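Fitnessmatten und Bänder sauber halten — Kurztipps

Schnell runtergeschrieben, Reihenfolge egal.
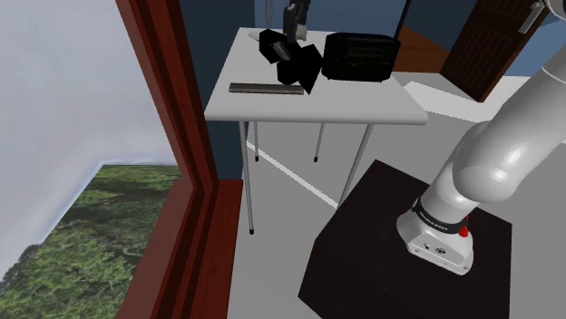

Yogamatte nach jedem Training abwischen, beide Seiten. Lauwarmes Wasser, ein Tropfen Spülmittel, fertig. Kein Essig auf Naturkautschuk, der wird davon brüchig. Bei meiner alten Kemgate zu spät gemerkt.

Trocknen: über die Duschstange oder den Wäscheständer hängen, nicht auf die Heizung. Und erst aufrollen wenn sie wirklich trocken ist, sonst riecht es nach zwei Tagen im ganzen Flur. Oberseite nach außen rollen, dann liegen die Ecken beim nächsten Mal flach.

Riecht trotzdem? Natron drüberstreuen, 12 Stunden liegen lassen, absaugen. Bei offenporigen Matten eventuell zweimal. Waschmaschine nur, wenn es auf dem Etikett steht — und dann ohne Schleudern.

Widerstandsbänder: Latexbänder nach dem Abwischen leicht mit Talkum einreiben, sonst kleben sie zusammen. Babypuder geht auch. Nicht in der Sonne lagern, im August am Fensterbrett sind mir gleich zwei Stück hin. Vor jedem Training kurz langziehen und gegen das Licht halten. Kleine Risse = weg damit. Nicht flicken, nicht knoten, das schnalzt einem ins Gesicht.

Stoffbänder im Wäschenetz bei 30 Grad, ohne Weichspüler. Weichspüler macht die Gummifäden innen rutschig.

Hanteln mit Neoprenüberzug: alte Zahnbürste, Seifenwasser, abtrocknen. Flugrost an den blanken Stangen geht mit feiner Stahlwolle ab, danach ein Hauch Nähmaschinenöl. Wirklich nur ein Hauch, sonst rutscht der Griff. Verchromte nur mit einem weichen Tuch, Stahlwolle macht Kratzer.

Gymnastikball: alle 6 Wochen nachpumpen, am besten abends, über Nacht setzt er sich. Stöpsel sitzt fest? Mit einem Löffelstiel raushebeln, kein Mssser. Die kleine Handpumpe von Macedo tut's, dauert aber.

Aufbewahren: 3 Haken an die Türinnenseite, Bänder einzeln dran. Matte stehend in einen hohen Korb. Tipp von Irén Katona aus dem Kurs: Springseil nie wickeln, immer lang aufhängen, dann dreht es sich nciht ein.

Handtücher extra waschen, 60 Grad.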